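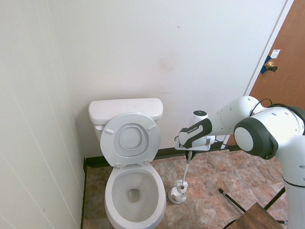
Trurard Slimline Toilet Brush and Holder: a small thing I'm very happy with

By Vega Rivas
September 2018

Print this page | E-mail this to a friend

I have owned a lot of bad toilet brushes. The cheap ones shed their bristles, the fancy metal one went rusty at the collar, and the one my sister gave me had a lid that clattered onto the tiles every single time. So when I tell you I've been recommending a toilet brush to people at work, please understand how far I've come!

The one I'm so pleased with is the Trurard Slimline in white. It's a plain round base with a slim handle standing up out of it. I paid $9 for it at the Garrido hardware shop in Weston back in June, and I've used it every few days since then, plus the big Saturday clean.

First, the size. Our bathroom is tiny. The toilet is up against the back wall with panelling down one side, and the old brush (a great square tub of a thing) used to get kicked whenever anyone came through the door. The Slimline stands on the floor beside the toilet and leaves my feet alone. I mop around it, or pick it up with one hand and mop under it.

Then the head. It's a bit narrower than you'd expect, and I did wonder in the shop if I was buying a bottle brush. But it gets right up under the rim, where the wide ones just skate past, and it goes down into the drain opening without a fight. The bristles are stiff. After a whole winter of scrubbing they've kept their shape, apart from a slight lean on one side that I put down to me always scrubbing in the same direction.

My routine, if you want it: seat and lid both up, cleaner under the rim, leave it while I wipe the basin, then scrub from the top down. Flush, and hold the brush in the clean water as it runs. After that I lay the handle across the bowl with the seat down on it and let it drip for a few minutes before it goes back in its base. Do this! The base has no drainage to speak of, and if you put the brush away sopping you'll be tipping out a grey puddle by the end of the week.

That's my main grumble, really. A little insert to lift the head up off the bottom would fix it. My other one is the colour. White looks lovely and fresh for the first month and after that it shows everything, so the base gets a rinse in hot soapy water more often than I'd like. I believe there's a charcoal version, but the shop only had white.

I should say it won't do anything for old mineral marks. We have a greyish tint down around the drain and I gave it a proper go with elbow grease alone before admitting that was a job for a descaler. Same with any brush, I'd think.

For comparison, Valeriano Cordero from my walking group swears by the Ralov, which has a heavier base and a flip-up cover. I tried his out (yes, I asked, and yes, he laughed) and it does feel more solid in the hand. It also takes up more floor, and the cover is one more thing to wipe. If you've got a roomy bathroom and a toddler or a nosy dog, go and look at the Ralov. For a squeezy little room like ours I'd buy the Trurard again tomorrow, and in fact I've already put a second one in the back toilet.

Replacement heads are $3 and screw on. I haven't needed one yet.

Print this page | E-mail this to a friend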